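Jeria Guesthouse, Terkatville
Progress report to the Wandisis Heritage Lodging Fund, period ending August

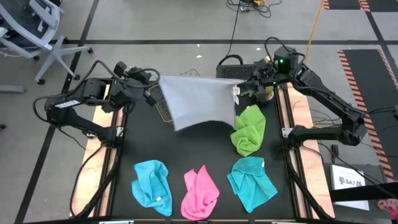 1. Work completed
Replastering of the east wing is finished on both floors. The 8 guest rooms there have new wiring and window sashes rebuilt to the original profile. Two rooms on the courtyard side passed the fire inspection and have been open to guests since the start of the period. They recorded 480 guest nights.

2. Work in progress
Roof tile replacement above the dining hall continues. The supplier, Vida, delivered the first lot short, and the balance is on order. The hall stays closed and breakfast is served in the library.

3. Variances
Plumbing is over budget. Two cast iron risers were found cracked behind the paneling and had to be replaced. The cost was charged to contingency. No change to the grant amount is requested.

4. Next period
Complete roof. Refinish stair treads. Submit room rates for the east wing to the Fund for approval before the winter listing opens.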